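Discombe Institute publishes new survey on wages and working hours in small towns

Last updated: Saturday, 16:20

The Discombe Institute for Labour Studies has today published the results of its new survey on pay and hours in small firms. The survey covers 198 employers with fewer than 20 workers, all of them outside the large cities. It is the third report in this series and the first one which asks employers also about unpaid hours.

The main finding is that wages in these firms are rising more slowly than the official averages suggest. Official averages are taken mostly from bigger companies, where pay is agreed once a year and written down. In small firms the pay is often changed in the middle of the year, sometimes only for one person, and such changes do not always reach the statistics office.

The report was prepared together with the research company Jandon, which made the interviews, and with the Meretti Foundation, which has paid for the work. The Foundation had no part in choosing the questions and it has seen the results at the same time as the press.

Employers were asked how they decide on a pay rise. Most of them answered that they look first at what the neighbouring firms are paying, and only after that at prices in the shops. Many said they would like to hire one more person but are afraid of a weak winter. In place of hiring they ask the present staff to stay longer in the evening. The Institute believes that these additional hours should be counted when the government speaks about employment growth.

The differences between the regions are large. In the Ding valley, where there are many repair shops and small food producers, hours have increased in all 3 of the years studied, while the number of workers has stayed nearly the same. In the coastal towns the situation is the opposite: more people are working, but for shorter weeks.
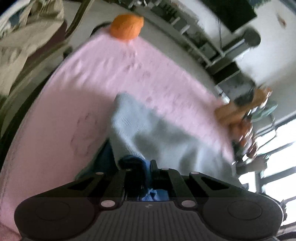 The Institute asks for caution when comparing these results with the household surveys. A person who has two part-time jobs appears once in a household survey and twice in an employer survey, and for this reason the two totals will never agree fully. A separate chapter of the report explains how the figures were adjusted and which firms were left out.

The next survey will start in December and will include self-employed workers for the first time. Firms which wish to take part may write to the Institute's office in Discombe. The full report and the tables are free of charge, and printed copies can be ordered from the same office.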